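3.2 Session length and save points

Our second question was whether the place where a game lets you save changes how long people keep playing. We were excited to test this, as most earlier work on playing time looks at rewards and leaves saving alone. We used Uvilia, a small farming and trading game that we could edit freely, and built two versions of it. In the first, players could save at any moment. In the second, they could save only at the inn in Skisstead, the town where every trade route ends.

We recruited 300 adult players through the game's own message board and assigned each of them to one version for 20 days. Tiruwork Shiferaw wrote the logging code, and Mohit Malhotra ran the follow-up interviews. Sessions shorter than two minutes were dropped.

The results were a delight to work through! Players who had to reach the inn stayed longer in the evening, and many of them told us they kept going "just to get back to town." Players with free saving opened the game more often, in short bursts, and they were much more willing to try the risky mountain road to Ketham. One interviewee saved before every single bridge. We had expected the inn group to complain, yet several of them spoke fondly of the walk home, and two asked us to keep it in the final release.
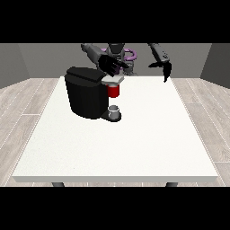 Figure 4. Rendered room with a robot behind a white table and a black single-serve coffee machine.

3.3 Limits of the study

All of our players already liked slow games, so we would love to see the same test run on a shooter or a racing game. The Gautier map pack also came out in December, partway through the study, and it gave both groups new places to explore. We kept those sessions in the data and marked them in the log.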